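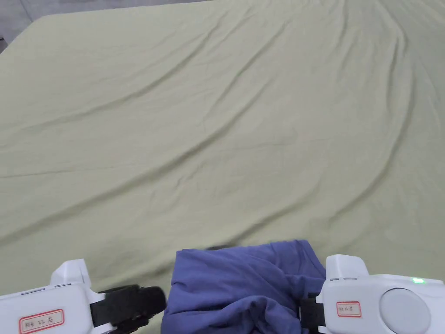 초록 시트 위의 그리퍼 한 쌍과 파란 옷

수진 오 같은 건 없었다. 오른쪽 그리퍼가 또 2밀리미터 늦게 닫혔을 뿐이다. 나는 그 2밀리미터가 너무 반가워서 소리를 지를 뻔했다!

"찾았어요! 왼쪽이 문제가 아니었어요!"

한시멍 선배가 헤드폰을 한쪽만 벗었다. 사흘 내내 우리는 왼쪽만 뜯었다. 턱을 빼고, 고무를 갈고, 나사를 전부 풀었다가 다시 조였다. 그런데 영점이 밀린 쪽은 오른쪽이었다. 왼쪽은 제시간에 닫히고 혼자 기다리다가 천을 자기 쪽으로 끌어당겼던 것이다. 기록만 보면 왼쪽이 성질을 부리는 것 같았지만, 사실은 착실한 쪽이었다.

"그럼 영점부터 다시 잡아. 케이스는 열지 말고."

브랄라노 그리퍼의 영점 잡기는 내가 이 일에서 제일 좋아하는 시간이다. 턱을 끝까지 벌리고, 전원을 내렸다가 올리고, 얇은 게이지를 물린 채 숨을 참는다. 값이 가만히 멈추면 저장. 흔들리면 처음부터. 나는 세 번 만에 멈춘 값을 얻었고, 수첩에 886이라고 적은 다음 밑줄을 두 번 그었다. (어제 값은 870이었다. 16 차이! 그 16 때문에 사흘이라니.)

다음은 턱 닦기다. 보풀이 고무 틈에 끼면 아무리 영점이 좋아도 소용없다. 쑤쑤친 씨가 가르쳐 준 대로 마른 솔로 안에서 바깥으로만 쓸었다. 알코올을 쓰면 고무가 뻣뻣해진다고, 그분은 첫날 내 손에서 병을 빼앗아 갔었다.

"이제 옷 가져와 봐."

시험에 쓰는 옷은 언제나 그 파란 긴팔이다. 얇은 옷은 너무 쉽게 미끄러지고 두꺼운 옷은 오차를 감춰 준다. 이 옷은 딱 그 중간이라 그리퍼가 조금만 어긋나도 소매가 비뚤게 눕는다. 나는 옷을 매트리스에 펼치면서 괜히 어깨선을 손바닥으로 쓸어 주었다. 잘 부탁해, 하고 속으로 말했던 것도 같다.
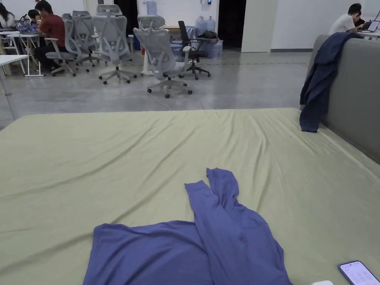
소매 한쪽이 올라간 셔츠, 그 너머의 사무실

소매가 매트리스 한가운데를 향해 누운 채로 나는 한참 그 각도를 들여다보았다. 조금 비스듬하다. 그래도 어제처럼 어깨가 통째로 딸려 오지는 않았다. 몸통이 제자리에 있다는 게 어찌나 기쁘던지, 저쪽 책상의 사람들을 다 불러 모으고 싶었다.

"시멍 선배, 이거 좀 보세요. 몸통이 안 움직였어요."

선배는 허리를 굽히고 소매를 보더니 어깨를 보고, 다시 소매를 보았다.

"각도는?"

"각도는 이제부터요. 오른손 들어가는 높이를 조금 낮춰 볼게요."

"한 번에 하나만 바꿔."

"네, 하나만요."

나는 수첩을 다시 펼쳤다. 영점 886, 솔질 완료, 오른쪽 높이 조정. 그 아래에는 아무것도 적지 않고 자리를 넉넉히 비워 두었다. 적을 게 많을 것 같았다. 토마스 씨가 퇴근하기 전에 양쪽 소매를 다 보여 주겠다고 아침에 큰소리를 쳤는데, 아직 한쪽이 남아 있었다.

"다시 펼칠까요?"

선배가 고개를 끄덕이기도 전에 나는 벌써 소매 끝을 잡고 있었다.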